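Skemance data group — minutes

Present: Izzati Wattimena, Chaiwat Chantharasri, Nahom Alemneh, Isabelle Bergeron
Absent: Jolanta Kaczorowski

1. Count. Nahom reported 3,806 accepted demonstrations in the Plilter set. 41 were rejected at review, most for the two grippers closing too far apart in time.

2. Container tasks. Isabelle asked that starting positions vary more, as the last training run did poorly on anything turned from the usual angle. Agreed: change the starting angle every 30 demonstrations.

3. Labels. Chaiwat wants contact marked separately for each gripper. Izzati thinks this will slow review — to be tried on one batch first.

4. Storage. Moved to next meeting.

Actions: Nahom to write up the angle change. Chaiwat to label the trial batch. Izzati to send Jolanta the reject list.
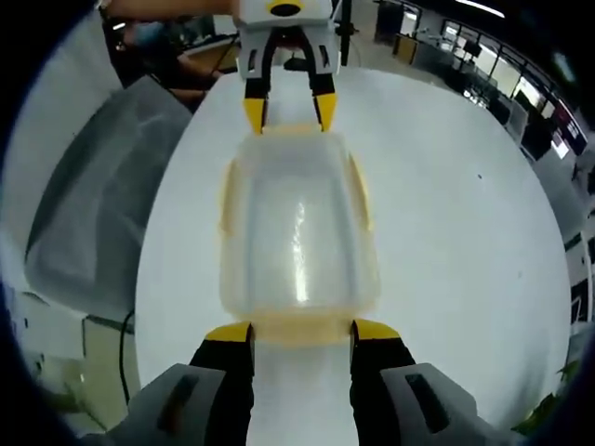

Two-gripper work at the round table

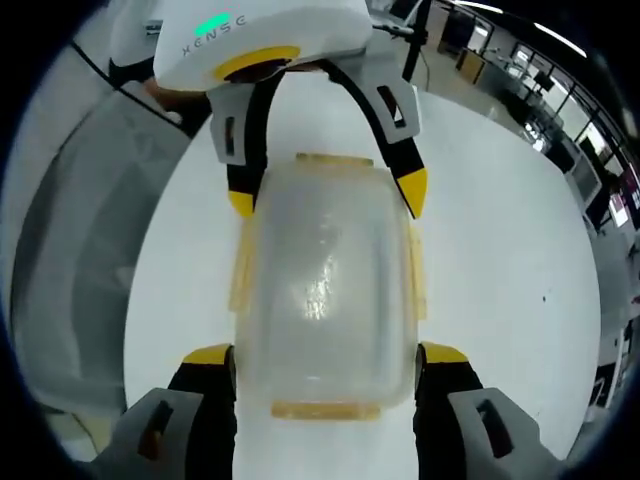 MacDonald Building, June

The next meeting is at 2 in the same room. Isabelle will take the minutes, and storage goes first on the agenda.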